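How does a kitchen get a robot?

Buying a robot arm is a bit like buying a bike. You need to know where you will use it, what extras it needs and how much you can spend.
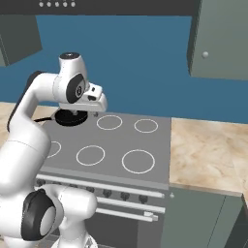 A computer-made kitchen, with a white robot arm reaching over the stove to a black frying pan.

Start with the job

Say the lunch kitchen at Trunden School wants an arm that can move pans. The planners write down what the pans weigh and how far apart the stove and counter are. An arm that is too short can't reach the back burners. An arm that is too big gets in the cook's way.

Try it on a computer

A computer kitchen is a good place to test a plan. You can shift the arm to the other side of the stove in a few minutes, and no real pan gets dropped. The colours of the cupboards don't matter much, but the sizes have to be right.

Add up the cost

The price of the arm is only one part of the budget. Trunden's list had these extra things on it:

Gripper (the part that holds things)
Stand and bolts
Safety switch
Training for the cooks
Spare parts and repairs

The extras came to $2681. That was before anyone had paid for the arm!

Compare before you buy

The school asked two companies, Drodel and Nistora, for a price. Drodel's arm cost less, but its repair plan lasted two years. Nistora's plan lasted three. The school has until October to choose.

Your turn

Pick a job at home, such as putting away the dishes. Measure how far a robot would have to reach - a tape measure is fine - and write a list of everything you would need to buy.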